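Tamgate Hand Gripper, Classroom Pair
Sold by Jilorik School Supply
Item 414. Page updated 04/09/2025

The Tamgate is a hand-held gripper for robotics clubs whose ambitions are ahead of their budget. Students work the jaws themselves, which puts the blame for a dropped bottle where a coach can find it. Each gripper has black jaws and blue finger pads. Sold in pairs, because one gripper per club led to letters.

The club kit was put together with Manalo after-school programs, who asked for fewer foam cubes and more things people own. Bottles, tubes and bags are all fair game. Soft surfaces count as a harder round — ask any team that trained on a desk.

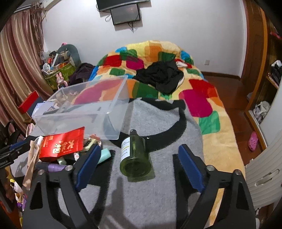

What the Sovetti Challenge asks for

The pair meets the equipment rules for the Sovetti student challenge, home practice division. Teams get 14 objects and 3 minutes, and score up to 100 points. Points come off for dents, drops and arguing. Entries open in January, and the rule sheet is longer than the manual.
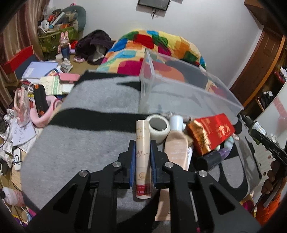 Pads are the part you will reorder. They slip on and off without tools, and a worn set should be swapped before a meet and not during it. The ribs run across the face of the pad, so a slim cosmetic tube can be held upright with one pad on each side, a favorite warm-up with our club testers. Move on to wider bottles once the team can do that without holding its breath.

In the box
Two grippers
Spare pads, one set per gripper
Coach's guide, with score sheets

Objects not included. Look in any bathroom cabinet, and ask first.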